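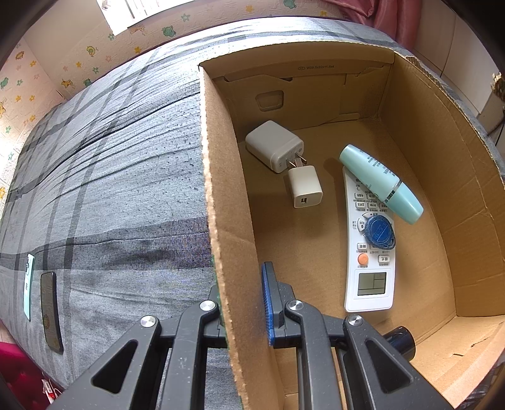
Second move in under two years and I need opinions on cable and charger storage before I lose my mind. We're leaving Dustthorpe for a smaller apartment in Trercombe, and every drawer in the current place seems to have a wire in it that belongs to something. I keep starting on the bed because it's the only flat surface left. Right now the power adapters are going into a cardboard box, the kind with the handle cutout that was never punched through, and I have two white ones in there that I could not match to a device if you paid me. So how do you all do it? Do you keep orphan chargers? Label them? Toss everything and start over?

shayne_ruddock
Posted Saturday, October 24, 2026

mkuipers wrote:
Toss. I mean it. If you haven't plugged it in since March, you don't need it. I did this when we left our old house and the only thing I ever missed was the charger for a beard trimmer, and I got a new one for 8 bucks.

TamsinS wrote:
Please don't put them in the regular trash though!! Most towns have a drop-off for small electronics, and a lot of hardware stores have a bin by the door. Shayne, I'd read the tiny print on each adapter before you do anything. Output voltage and amps. Write that on a piece of masking tape in letters a human can read and wrap it around the cord. Then when something shows up without a charger (and it will, probably in the kitchen box) you can match it in ten seconds.

mkuipers wrote:
Or you have a bag of nicely labeled junk.

TamsinS wrote:
Ha, fair. But my junk is labeled.

loi_vo
I'm with Tamsin on this one. I kept everything from my last move and it saved me when the Vinix router came out of its box with no power supply. Their support line quoted me 4 weeks for a replacement. Dug through the bin, found one with the same voltage, same plug and enough amps, and it's been running ever since. Check the plug polarity too, there's a little diagram with a plus and a minus. I cooked a desk lamp in college by skipping that part.

For loose cords I use toilet paper tubes, one cord per tube, standing up in a shoebox. Ugly but it works.

HamishMcP
Toilet paper tubes get squashed the minute somebody stacks a box of books on top. Zip bags. One bag per device, with the device name on the outside in marker, and the bag travels in the same box as the device. I've never understood the single giant cable box. You get to the new place, it's 9 at night, you want the TV on, and the cord is under a hundred other cords in a box at the bottom of the stack.

shayne_ruddock
Hamish, that makes sense for the stuff I can identify. It's the mystery ones that get me. Also I should have said that space is tight. The new place has one closet and we're paying $288 a month for a storage unit until we figure out the furniture, and I refuse to pay rent on wires.

mkuipers wrote:
$288 a month?? What is in there, a boat?

shayne_ruddock
A couch and my mother-in-law's dining set. We don't talk about it.

TamsinS wrote:
OK, then put a deadline on it. Label the mystery ones, one small bag, and if nothing has claimed them by March they go to the drop-off. That's what we did and we ended up keeping three.

loi_vo
Seconding a deadline. Also take a picture of the back of the TV and the back of the computer before you unplug anything. I have a Rewi soundbar with four things going into it and I would never have gotten it right from memory.

HamishMcP
Good tip on the pictures. I put colored tape on both ends of each cord as well — red for TV, blue for the computer — but my wife says that's overkill.

mkuipers wrote:
Your wife is right.

HamishMcP
She usually is, but our TV was on in 8 minutes last time and yours took a weekend, if I remember that thread correctly.

mkuipers wrote:
That was the wall mount! Different problem. The stud finder was lying to me.

shayne_ruddock
OK, so here's where I've landed. Zip bags for anything I can name, packed with the thing itself. Masking tape with the volts and amps on the rest, one small bag, gone in March. Maarten, you can say I told you so if that bag never gets opened. Does anybody know if old phone cords go in the same drop-off bin, or is that separate?

TamsinS wrote:
Same bin at ours. Call first, some places only take them on certain days.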